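Bin picking cell: what do you write down before people use it?

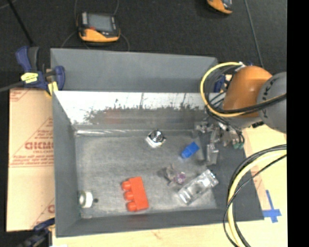 RE: Cable loops and clamps

tolvane wrote:
We prepare a house rule sheet for our picking cell. My draft says: bin clamped at the corners, no cable may hang in front of the bin, mixed objects only after the test with one object is passed. In the photo you see the yellow cable making a big loop beside the orange housing, and black cables crossing the arm. Is such a loop acceptable for you?

Gresska_mill wrote:
A loop is necessary, the wrist must turn. I would forbid the tight cable, not the loop. At Summont we check it every 2,000 cycles.

pekko29 wrote:
I disagree a little. Slack is fine, but the lower cables pass in front of the bin corner. The finger goes down into the bin and the arm moves over it, so one day something catches. Put them in a guide.

tolvane wrote:
And the clamps? My colleague wants bolts.

Gresska_mill wrote:
Clamps are enough for a light bin. Write who checks them and when. With us it is before the first run on Sunday, nine points on one page.

pekko29 wrote:
For me also the clear package should be in the rule. Shiny and transparent things need their own test – they must not be hidden in the average with the toy brick.

tolvane wrote:
Good, I add it. The bolts I leave open.

Related threads
Fleury gripper: finger wear limits
Vudwood table tops and vibration
Who may reset the cell after a stop?

Last updated: February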